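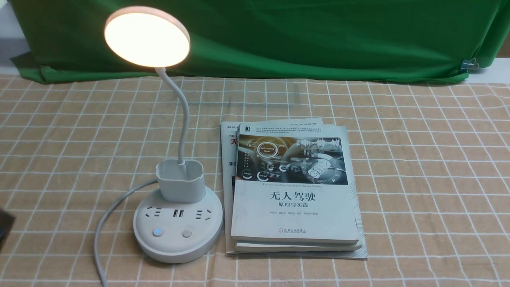 # Mushi Chores

Hello, and thanks for stopping by! Mushi is my collection of small household jobs done by a robot arm, recorded in a rented workshop in Raklow. I started it after yet another argument over tea about whether machines can do the housework yet. My answer at the time was "nearly". I'm less cheerful now, but a lot better informed, and I've got 3000 recordings to wave about when the subject comes up.

Each recording is one go at one job: pressing a button, shutting a drawer, putting a cup back on its saucer, that sort of thing. I picked jobs my own family would do without looking up from their phones.

## What you get

- 3000 episodes, of which 2000 were driven by a person and the rest by the trained model
- 600 of those are lamp and switch jobs (my favourites, and the most maddening)
- a head view and a wrist view for every episode
- arm and gripper positions, time-stamped
- a one-line instruction in plain English
- a result: `done`, `partly` or `missed`

The arm is a Sutomis, second-hand, with the stock two-finger gripper. I've left all its settings in `arm.yaml`, including a couple I'm a bit embarrassed by.

## Why lamps?

Pressing a button sounds like the easiest chore going, and for a person it is. You find it with a fingertip, you feel it give, and you've moved on. The arm has no feeling in its fingers at all, so it has to do everything by eye, and its eye is very close to a lot of white plastic.
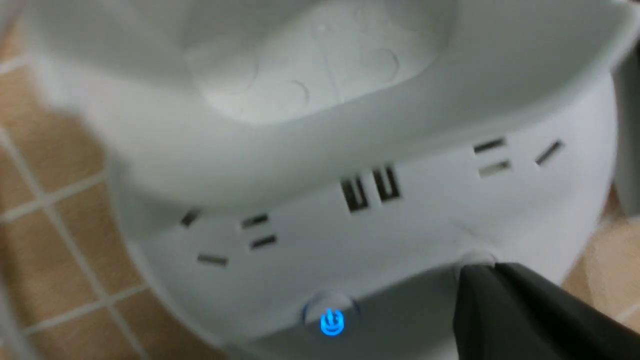 A finger's width to one side and you're pushing on solid housing. The motors don't care, they'll push just as happily on that! So in the logs a near miss can look a lot like a proper press, and you need the pictures to tell them apart. I label the result by hand for that reason, usually with a biscuit.

The other trap is lights. A desk lamp with a power strip in its base can show a little blue light on the button whether the lamp head is shining or dark. My first model learnt "blue means finished" and would stop there, very pleased with itself. If you're training on the lamp jobs, please use the head view to judge the result, and treat the button light as a hint.
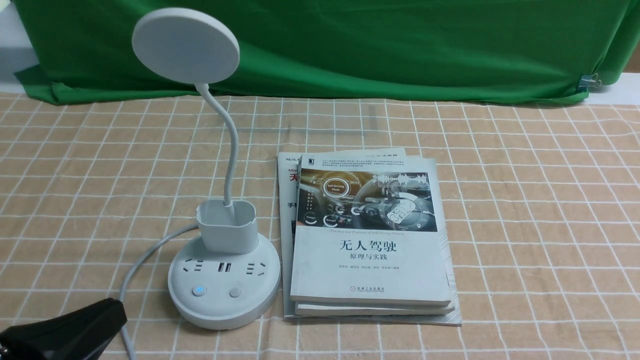 I keep other things on the table too (books, mostly), as I don't know anyone whose desk has only a lamp on it. The tablecloth stays wrinkled as well. Ironing it would be a chore, and the arm certainly can't do that one yet.

## So, can it do the chores?

Some of them, slowly. On lamp jobs the current model gets `done` in 70 per cent of its tries, with the lamp standing in places it has met before. Turn the base so the button faces away and it mostly gives up. Drawers are better. Cloth is hopeless, and I've stopped pretending otherwise.

I wouldn't let it loose in my kitchen. I might let it switch off the lamp while I sat next to it, with my hand near the stop button. 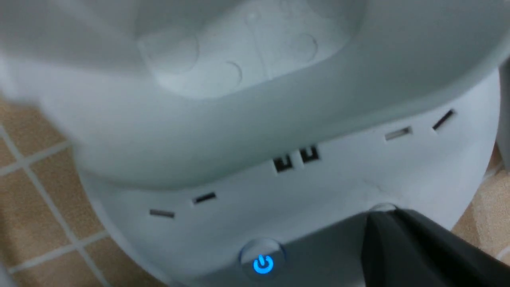 *Wrist view of the lamp base: blue power symbol lit, gripper fingertip to the right of the button.*

## Known niggles

- Wrist pictures blur when the arm moves quickly. I've left them in.
- The two views can drift apart slightly in long episodes. `sync.py` sorts out most of it.
- Everything was recorded with the same green cloth hung at the back, so don't expect a model to cope with your living room wallpaper.
- `partly` is a judgement call, and I was stricter after March.

## Using it

Run `get_mushi.sh`, then open `start.ipynb`. The Zurbridge mirror is quicker than mine if you want the whole lot. You're free to use it for anything as long as you mention Mushi somewhere. If you find a wrong label, open an issue with the episode number and I'll have another look at it.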